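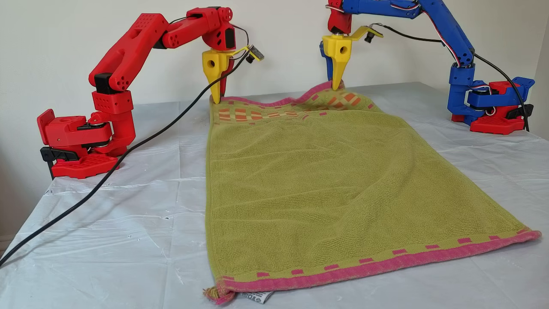

Figure 4(a). Both grippers at the far pink border of the towel.

5.2 Demonstration at the Werketel open day

The bimanual folding task was shown to visitors at the Werketel open day in December, in the small hall of the Hollmann building. The session ran on a Wednesday from 10 a.m. until the building closed to the public. Visitors came in 38 booked groups, and each group watched the arms work through as many attempts as the slot allowed. In total 454 attempts were logged. The policy was the one described in Section 4, with no retraining on site and no change to the controller gains.

The workstation followed the layout of the Nulura bench. Two 3D-printed arms, one red and one mainly blue with a red base, were clamped to the table on opposite sides of the cloth. The table was covered with a white plastic sheet and stood in front of a plain wall. Each arm carried a yellow gripper with a small camera module on a bracket. The cloth was a green terry towel with pink borders, placed with its long side running away from the viewer. The patterned band next to the far border gives the cloth detector a strong edge at that end, and the row of pink dashes does the same at the near end.

An attempt was divided into reach, contact, pinch, lift and release. The contact stage is the one most affected by a change of room. Each fingertip has to press the towel border against the table with enough force to gather the cloth, but a few millimetres of error in table height will either leave the finger above the fabric or stall the wrist servo. Table height was therefore measured again before the first group entered, by touching each fingertip to the bare sheet at five points. Creases in the sheet were left in place.

In Figure 4(a) the tips of both yellow fingers are on the far border at nearly the same level, with a gap between them of about a third of the width of the towel. The cloth has risen into a small crest at the tip of the right-hand arm's finger. We record this state as paired contact. Praltell, the task sequencer, will not issue the pinch command until both arms report it.

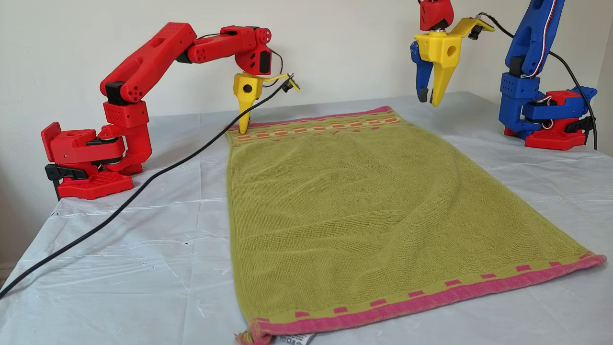
Figure 4(b). Single contact: left gripper on the border, right gripper raised.

The state in Figure 4(b) is recorded as single contact. The finger of the red arm is pressed on the far border near the corner, and the gripper of the other arm is open above the towel without touching it. Single contact is permitted by the sequencer, as the two arms are not required to arrive together. If it continues for more than 1000 ms, the arm in contact holds its position and the other arm is given a new target from the latest cloth estimate. If the second target also fails, both arms retract and the attempt is closed as incomplete.

Groups were allowed to move the towel between attempts. Most turned it slightly or pushed wrinkles into the middle. Wrinkles in the middle had little effect on contact, as the grasp points lie on the border. Turning the towel mattered more. When the far corner was moved towards the blue arm, the red arm had to work close to the limit of its reach, and single contact lasted longer. A handful of groups folded the towel in half before handing it back; these attempts were outside the task definition and were stopped by the operator. They are kept in the log under a separate code and are left out of the analysis in Section 6.

Lighting was not controlled. The detector threshold was set once in the morning and was not altered after that. Reflections from the plastic sheet produced false edges in several attempts, all of them on the side of the blue arm, and the affected estimates were rejected by the shape check before a target was sent.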